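Signs, Banners and Leaflets for a Town March: Tips from My Kitchen Table and Workbench
By Jacqueline Rey, 10th January
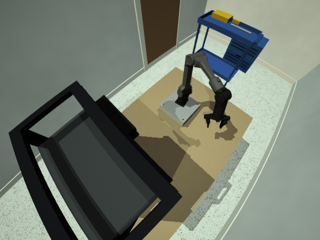 A gray robot arm with an open gripper, and a blue metal cart behind it.

I have made signs for public meetings and marches since I moved to Givstead, first for the library hours, later for the bus line, and in November for the march about the river footbridge. For that last one we made 379 signs, and most of them came home again in a condition good enough to use a second time. I write down what I have learned, for people who have a kitchen, a garage or a corner of a workshop and who want to make signs without spending much money.

I come from Cuneo, and English is my second language, so I ask the reader to be patient with my sentences. The glue works the same in both languages.

Choosing the board

The cheapest board is the side of a big carton. Appliance shops give them away if you ask in the morning, before the cartons are flattened and tied. Take the ones with a double wall for large signs. For a child, the single wall is better, it is lighter and it bends when it hits somebody.

Look at the carton before you cut it. The little channels inside should run from top to bottom when the sign is held up. If they run from side to side, the sign folds in the middle with the first wind. I made this mistake on a complete stack of boards and had to glue a strip on the back of every one.

Do not use board that has been in a damp cellar. It looks fine and then the paint makes it curl like a roof tile. If you have only this kind, paint the back with plain water at the same time as you paint the front, and lay it flat between newspapers overnight under something heavy. I use the flour bin and the sewing machine.

Corrugated plastic is better for rain, but ordinary poster paint does not hold on it. You need to rub it first with fine sandpaper, only lightly, and wipe it with a cloth and a little rubbing alcohol. Then use acrylic paint or a permanent marker.

Cutting

Use a new blade. This is the tip I repeat most and people follow least. An old blade tears the paper skin of the board and you press harder, and then it slips. Make the first pass with hardly any pressure, only to mark the line, and cut deeper with the next ones. Hold the metal ruler with the whole hand and keep the fingertips back from the edge.

Under the board I put an old cork floor tile. A kitchen cutting board is too small and you will ruin it. Round the corners with strong scissors, using a jam jar lid to draw the curve. Sharp corners get soft and dirty very fast, and in a crowd they are at the height of other people's faces.

Letters that can be read from across the street

Write the words first on a piece of scrap paper in the same shape as the sign. Most people start with large letters on the left and end with very small ones on the right. I begin from the middle letter of each line and go out in both directions, with pencil.

Keep to few words. "Keep the bridge open" can be read from a passing car. The long sentence that explains who voted for what in which meeting belongs on a leaflet. When I am not sure, I lean the sign on the fence and walk to the other side of the road. If I need to guess one word, I do it again.

Black on yellow and dark blue on white are easy to see in gray weather. Red on black looks strong on the table and disappears outside. Yellow on white I would not use for anything.

For straight letters you can put down masking tape as the top and bottom line. Press the edge with the back of a spoon so that the paint does not creep under. Pull the tape away while the paint is still a bit soft, slowly and folded back on itself. If the paint has already dried and wants to come off with the tape, warm the tape with a hair dryer.

If you make many of the same sign, cut a stencil from a plastic folder, the kind for school papers. Remember the small bridges in the letters O, A, D and R or the middles will fall out. Dab with an almost dry sponge. A brush pushes the paint under the stencil. A dish sponge cut in 4 pieces gives four good dabbers, and you can close each one with a clothespin as a handle.

Paint from what you have

Left-over wall paint is very good for signs. Stir it long, and if there are lumps pass it through an old nylon stocking. Water-based only, please, in a kitchen. If the paint smells sour, it has gone bad and should go to the waste place of your town. It will smell also on the sign.

A tin of Skindent primer stood in my garage for a long time and I used it to cover the printing on cartons, so that the name of the washing machine would not show through our words. One coat was enough over blue printing, but over red it needed a second one. Any white primer can do this work, I only mention what I had.

Put a spoon of dish soap in the rinsing water for the brushes. For a break at lunch, wrap the brush tight in plastic wrap and you do not need to wash it.

Handles

Before you cut a single handle, call the town office or the police department and ask what is allowed. In many places wooden sticks are not permitted at a march, or only thin ones. We had to change to cardboard tubes very late. Wrapping paper tubes are too weak alone, but if you slide one inside another and glue it, they hold well. Carpet shops have long, strong tubes, although they are heavy for the arms after some time.

To fix the tube, I make it a kind of pocket. Glue a strip of board on each side of the tube on the back, and then a wider strip over all. Tape goes over the top end, so that nobody is scratched. Staples I do not like in signs. They rust, they catch on wool coats, and children find them with their fingers.

A sign can also hang from the neck. Punch two holes at the top, put tape on both sides before punching, and pass through a soft cord or a strip of old T-shirt. It leaves the hands free for a stroller or for hot tea. Tie it with a weak knot that opens if somebody pulls.

Banners from bed sheets

A flat cotton sheet is the best banner. Wash it before painting, without softener, and iron it. Lay plastic under it, because the paint goes through (I have a kitchen floor which still says RIVER near the stove, backwards).

Fold the top edge and sew a tunnel wide enough for a broom handle, if handles are permitted. If you cannot sew, the iron-on tape for hems is acceptable for one afternoon. For wind, people say to cut half-moon holes in the cloth. I did it once and it made the banner tear from the holes. What helped more was a row of cords at the bottom corners and two people with calm nerves to hold them.

Thin your paint with a little water for cloth. Thick paint cracks when you fold the banner. Roll it for transport, with an old sheet or baking paper between the layers.

Rain

Clear packing tape over the words, each strip a little over the one before, starting from the bottom. In this way the water runs over the joints, as on a roof. Tape also the cut edges of the board all around, where the water enters first. A clear trash bag pulled over the sign and closed at the handle is ugly but it saves the work of an evening.

Marker ink can run even when the packet promises that it will not. Test it on a scrap and hold the scrap under the tap.

Leaflets on the home printer

We folded 587 leaflets in my kitchen. Fold with the side of a wooden spoon and the crease is sharp at once. Work in small piles and turn every second pile, so that the stack does not lean and slide off the table.

When the printer pulls two sheets together, fan the paper with your thumb before you load it, and do not fill the tray to the top. If your paper was in a cold garage, let it stay in the warm room for a night.

I keep finished leaflets in a bread bag, with a folded kitchen towel against the moisture. Put the date of the meeting in large type and read it aloud to another person before you print. We had to correct ours by hand with a pen, all of them.

Glue and stains

For paper on board I use Akl paste, mixed with cold water a little thinner than the packet says. Flour paste does the same job: 1 cup of flour, 3 cups of water, stirred on a low flame until it is shiny. Add a pinch of salt and keep it in the refrigerator. After a few days it starts to smell and you should make new.

Acrylic paint on a sleeve must be washed immediately, with cold water and soap from the back of the cloth. When it has dried, try rubbing alcohol on a hidden place first. Marker on a table goes away often with a little toothpaste and a damp cloth, but not on varnished wood, where it leaves a dull spot.

Storing for the next time

Wipe the signs, let them dry standing, and store them flat under a bed or on top of a wardrobe. Put face to face with newspaper between. I write on the back in pencil what the sign is for, and if the front has no date on it, I can paint the other side white and begin again. Tubes come off if you cut the glue with a long bread knife. Keep the screws of the broom handles in a jar with the lid closed, and the stencils between two pages of a large atlas.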